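Keep Cups or Throw Cups? A look at drink waste in the Limness building

Student project report – Unit 3 Sustainability
Ye-ji Min
Submitted 30 June 2026

1. Why this topic

Our building has one cafe on the ground floor (Drukden) and a shared kitchen on each level. Everyone buys coffee. Everyone throws the cup out. The bins next to the lifts are full by lunch and most of what's in them is cups, lids and the odd banana peel. I wanted to know how many cups we go through, what happens to them after the bin, and if a shared reusable set in the kitchens would change anything.

Original plan was to compare three buildings. Ran out of time, so it's just Limness.

2. Background

Most takeaway cups look like paper but have a thin plastic lining. That's what stops them going soggy. It's also what makes them hard to recycle, as the lining has to be seperated from the paper and not many plants do it. Ours go to landfill. I checked this with the cleaning contractor, Stutar, who were pretty helpful on the phone once I got through to the right person (third try).

The cups that say compostable are a different story. They need a commercial composter, hot, for weeks. Put one in the red bin and it goes to landfill same as the rest. Put one in a home compost heap and it will probably still be sitting there next summer. A lot of people I talked to thought compostable meant you could put it in any bin and feel fine about it.

Reusables have their own cost. More material to make, and hot water every time you wash them. So a reusable cup used twice and lost is worse than two paper ones. It has to be used over and over to come out ahead. How many times depends on what it's made of and how it's washed, and the sources I read didn't agree with each other, so I haven't put a number in.

3. What I did

Part one was a bin audit. Four weeks in term, all the bins on the ground floor and level two. Stutar left the bags in the loading dock for me and I sorted them with gloves and tongs. Smelly. Do not recommend doing this after a long weekend.

Part two was a survey. Paper version on the kitchen benches and an online one. I got 216 responses, which was more than I expected. Some were left half blank so I used whatever answers they had given.

Part three was a small trial. Reusable cups in mixed colours in the level two kitchen, free for anyone to use, with a sign asking people to wash up and put them back. The colours were so people could remember which was theirs during a meeting. Drukden agreed to fill them at the counter for the same price as a small.

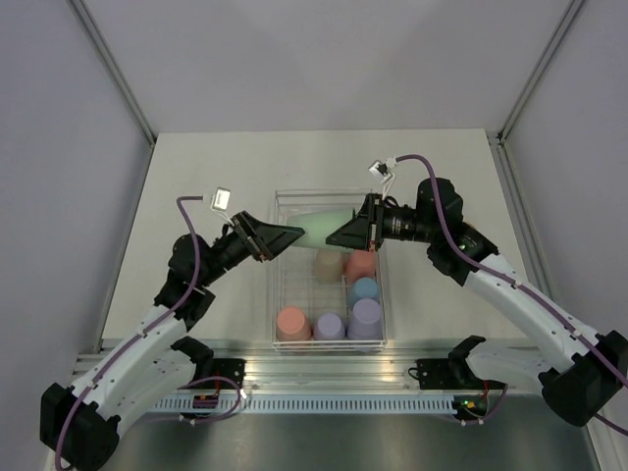

The trial ran for the last two weeks of the audit, so there is a before and an after for level two, and the ground floor works as a sort of control. Not a perfect one, because people carry drinks between floors. I couldn't think of a way around that.

4. Results

Total disposable cups counted over the four weeks: 3819. That's two floors only. I had guessed 1000 before starting, so I was way off.

Busiest day was Monday every week. Fridays quiet. Rain made a difference too – on wet days people didn't leave the building and the cafe count went up. I didn't record the weather properly in week one, so I can only say this for the other three.

Level two cups dropped once the trial started. Ground floor stayed much the same. The drop was bigger in the first week of the trial than the second, so some of it may just be people trying a new thing.

Survey. The main reason people gave for not bringing their own cup was forgetting it. Next was not wanting to carry a dirty one around in a bag. Price hardly came up, even though Drukden already gives a discount for bringing your own. 87 people said they didn't know about the discount at all. The sign for it is behind the muffins.

Comments I thought were useful:

"I own four keep cups and they all live in my car."

"Would use the kitchen ones if I knew they'd been washed properly."

"Lids. You need lids."

The lid one came up again and again. Fair enough. Nobody wants to take an open hot coffee up the stairs. My fault for not getting any.

5. Problems

Washing up was the big one. The sign worked for some people and not others, and by the end of most days there were dirty cups in the sink. I was doing them myself at five o'clock, and in a real scheme that can't be a student.

Also some cups went missing. I didn't track them well enough to say how many. Next time I'd write numbers on the bottom.

Hygiene was a worry for a lot of people. The Illés dishwasher on level two gets hot enough according to the manual, but it's an old one and the door has to be held shut for the first few seconds or it won't start. People gave up on it. Facilities said a replacement is in the budget for January.

And the audit itself – I was the only one sorting, so there will be mistakes. Crushed cups stuck inside each other are easy to count as one.

6. What I'd suggest

Move the discount sign to the front of the counter. Costs nothing, could be done tomorow.

Get lids before trying shared cups again.

Fix or replace the dishwasher first and start the scheme after. Doing it the other way round just fills the sink.

Put a roster on for washing up, or ask Drukden to take the cups back and run them through their own machine with the mugs. The manager was open to this but wanted to know who pays for the extra load.

Stop buying the compostable cups for events unless there's a bin for them. They cost more and end up in the same hole in the ground.

7. Still to do

Second audit after the dishwasher goes in, same two floors, same method. I'd also like to count lids seperately this time, as I had them in one pile and it got mixed up with the sushi trays. Raw count sheets are in the appendix – sorry about the coffee stains on week three.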